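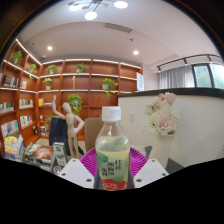 4.2 Changes in the work of table clearing

Figure 3. Grasp on an upright drink bottle at a reading table. The two white plates close on the bottle from either side; a magenta basket stands behind it, with books to the left and cut flowers in a tall vase to the right.

The reading lounge at Prasertsri was the third of our sites and the only one in which the table surface was shared between merchandise, decoration and items left by customers. Before the trial, clearing was done by whichever staff member was free. No written procedure existed. Staff removed drink containers, returned reading matter to the shelves and left decorative objects where they stood, and they made these distinctions without being asked to. The Takton clearing unit was introduced in April and was assigned drink containers only. Reading matter and decoration remained with staff.

The division appears simple on paper. In practice the objects stand close together, as in Figure 3, where the bottle, the basket and the vase share one small area of the table. A bottle with a screw cap and a tapering neck can be gripped on the body or just below the shoulder. The body grasp was preferred throughout the trial. It requires clearance on both sides for the plates, and staff soon learned to judge this clearance by eye.

We logged 1,796 clearing attempts over the trial. Of these, 135 were stopped by a member of staff before the plates closed. The stop log records a reason for each case, chosen from a fixed list. The most frequent entry was "object too close," followed by "customer still seated." The second entry is of interest for the present paper. The unit has no means of knowing whether a half-full bottle has been abandoned, and the decision therefore stayed with staff, who described it as the part of clearing that took the most attention.

Interviews were held with all lounge staff at the midpoint and at the end of the trial. Three changes were reported consistently. First, walking decreased for those on the floor and increased for the person on shelf duty, who now passed the tables more often to check spacing. Second, the arrangement of the tables was altered. Vases and display figures were moved back from the front edge, and baskets were placed behind the drinks area instead of beside it. This was not part of the trial design. Staff began doing it in the second week, and by the end it was included in the opening checklist. Third, clearing acquired an owner. The person carrying the stop control was treated by colleagues as responsible for all the tables, including tasks the unit did not perform.

The third change caused the most disagreement. Sota Wada, shift lead at the site, considered the stop control a light duty that could be added to the register position. Two of the floor staff disagreed and noted that the register could not be left when a stop was needed at the far tables. The control was moved to the floor position after 400 attempts. The stop rate rose slightly after the move, which we attribute to closer observation and not to any change in the unit.

Cost of time was less clear than at the Stavum site. There, trays were uniform and the saving could be read directly from the shift records. At Prasertsri the staff estimated the time gained from bottle handling, and then assigned most of it to the added work of spacing and checking. We have no independent measurement of either quantity and report the estimates only as an indication of how the work was perceived.

The gripper plates were inspected at the end of every 70 attempts, following the schedule used with the Ziltus unit in Section 3. Inspection was performed by floor staff after a short training session. It was the only task in the trial that staff asked to keep when the assignment of duties was reviewed.

4.3 Limits of the site data

The lounge staff was small, and two members changed shift pattern during the trial for reasons unrelated to it. Comparisons between individuals are therefore omitted.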